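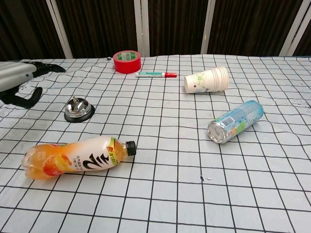
Drallcombe Home Skills Club, Kitchen and Linen Group

Caring for tablecloths and other table linen
Updated April 2020

Many members wrote to us with questions about tablecloths, so we put the answers on one page. The advice is for cloths that are used every day. For very old linen or handmade pieces, please ask a specialist cleaner before you put them in any water.

Before the first wash

Read the label and then keep it. I cut the label off and glue it in a small notebook, with a line beside it that says which cloth it belongs to. A new cotton cloth can shrink in the first wash, so buy it a little longer than you need. If your table is 176 cm long and you want the cloth to hang down 9 inches at each end, measure in one system only. I mixed the two once and the cloth was too short for my table for as long as I had it.

Printed cloths should be washed alone the first time. To test the color, wet a corner on the back side, press a white napkin on it for a minute and look at the napkin. If there is color on it, wash in cold water and do not soak.

Pale cloths with a printed pattern

A pale cloth with thin dark lines, such as a grid, hides crumbs poorly but it hides small creases quite well. The difficulty is gray marks. They come from pencils, newspapers, pans, the bottoms of flower pots, and from sleeves. Gray marks do not like to be rubbed when wet, they become wider. Do it in this order:

Shake the cloth outside.
Brush the mark with a dry, soft brush, always in the same direction.
Try a clean white eraser, lightly, on the unprinted part only.
If the mark is still there, put one drop of dish soap on it and press with a damp sponge.
Rinse from the back side.

Do not use bleach on the printed lines. They may turn brown or yellow, and then there is no way back.

Stains by kind

Coffee and tea: cold water immediately, from the back of the cloth. Then a little laundry detergent, left for 9 minutes, and wash as usual. With milk in the coffee, do not use hot water before the milk is out.

Red wine: press with a dry towel. Do not put salt and then leave it until the next morning, as I was taught at home. Salt takes some of the liquid, but it is hard to rinse and the edge of the stain stays. Cold water and detergent work better for me.

Candle wax: let it become hard, lift it with the back of a knife, put paper towels under and over, and use a warm iron without steam. Change the paper often. Colored wax can leave a shadow which needs a normal stain treatment after.

Oil and butter: cover with cornstarch, wait, brush off, repeat. Dish soap after that. Check before you put the cloth in the dryer, as the heat fixes what is left of the oil.

Tomato sauce: scrape with a spoon, rinse cold, detergent, and then dry in the sun if the weather permits. The sun takes out the orange color that the washing leaves behind.

Egg: only cold water until it is gone.

Washing and drying

Fill the machine loosely. A big cloth that is folded into a tight ball comes out with gray folds and with detergent inside. I use less detergent than the box says and I choose the extra rinse. Members have asked which brand is best, and we do not recommend one.

Take the cloth out as soon as the machine stops. Two persons can pull it straight by the corners, and this saves half of the ironing. If you are alone, hang it over two lines, so that the middle does not make a sharp fold.

Ironing without too much work

Iron cotton while it is still a bit damp. Begin in the middle and go to the edges. On a grid pattern you can follow the lines with your eye, and you see at once when you pull the cloth crooked. For soft creases that appeared in the closet, spray with water, smooth with the flat of your hand and leave it on the table overnight. Usually it is enough for a family meal.

If the cloth slides on the table, put a thin felt pad under it. The pad also protects the wood from warm dishes, but not from hot ones. Use a trivet for these.

Storing

Roll it, do not fold, if you have the space. A cardboard tube from wrapping paper is good, but cover it first with clean white paper, as the cardboard can make the cloth yellow. If you must fold, change the place of the fold each time.

Do not store with starch in the cloth. Starch attracts insects. Lavender bags smell nice, but they should not touch the linen directly because the oil can stain.

How many cloths are enough

For a family which uses a cloth every day I think 6 is a comfortable number, and four is possible if you wash often. When one becomes too thin in the middle, cut it and hem the good parts for napkins. The rest makes excellent dust rags, and the softest pieces I keep for glasses.

See also
Removing rust marks from dish towels
How to hem a napkin with straight corners
Cleaning the iron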